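分类：项目动态 / 进展汇报

上次汇报说好了，开放日一结束就把情况写给你们，结果收拾场地、退租桌椅、补报销单，一拖就拖到现在，先说声抱歉！这封写得比较随意，正式表格里那些格子我另外填，这里主要讲讲当天到底是怎么个样子，钱花在哪儿，接下来打算干什么。

开放日放在十月，从上午开到傍晚，登记进门的有153人，比我们预想的热闹多了。来的人很杂，有Tolline那边做厨房设备的工程师，有附近学校的老师带着学生，还有几位是看了门口的牌子顺路进来的（这几位问的问题反而最难答）。Clenden把一楼的大厅借给了我们，投影和音响都能用，就是插座少，我们从走廊拉了好长的线，下次一定提前去量。

演示分成5个站，我自己守的是厨房任务那一站，讲的是Skornon仿真环境里的洗碗池区域。这一站我私心最重，因为你们去年批的经费大半用在这里：台面、水池、水龙头、餐盘这些东西都要一件件建出来，机械臂才有地方练。大家最爱看的是夹爪到水池边上的那一段，有个小朋友站在屏幕前面看了很久，妈妈叫了好几次都不肯走。 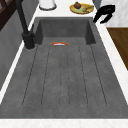

为什么不直接在真厨房里练？
真厨房练得太慢，摔一个盘子就得停下来收拾，关节撞了池沿还要送修。仿真里可以一晚上连着跑，跑坏了重置就行，等策略稳定了再搬到实机上，设备损耗和人工都省下不少。

这个问题那天我答了不知道多少遍，后来索性写在白板上，嗓子总算保住了一点。

再说数据。开放日之前，我们在水池任务上一共跑完了2052个回合，各种物品的摆法都换着来，日志全部存好了，你们要看随时可以发。表现最好的是往盘子里放东西，最头疼的还是从水池深处往外拿，角度一偏，手指就容易蹭到池壁。现场也出过一次洋相：下午演示程序卡住了，屏幕停在那里不动，我只好一边重启一边跟大家聊怎么给物体设摩擦系数，居然有人听得挺认真，还记了笔记。

Rissanen的两位同行也来了，看完以后留下来聊到很晚。他们对池底和沥水区的碰撞模型提了很具体的意见，说我们的沟槽只做了外观，接触计算里没有体现，小件滑过去的时候会不太真实。说得对，这一条我已经排进下个月的工作里。他们也愿意把自己的一套餐具模型拿出来给我们试，条件还在谈，谈定了再跟你们报备。

经费方面，开放日本身花得不多，主要是运输、印刷和茶点，茶点稍微超了一点，从印刷那一项里匀过来了，总数没有超。算力这块用得比计划快，照现在的速度，年底前可能要申请调整一次，我会先把明细做出来给你们过目。

接下来的安排是先改碰撞模型，再把水池任务重跑一轮，跑完以后挑2个任务上实机。留言本上超过一半的人写了想看实机，所以下次开放日我想把真的机械臂搬到大厅去，前提是插座的问题能解决。场地那边我已经去问了，还在等回复。

留言本扫描好了，跟费用明细一起放在附件里，有几页字迹比较潦草，看不清的地方直接来问我就行。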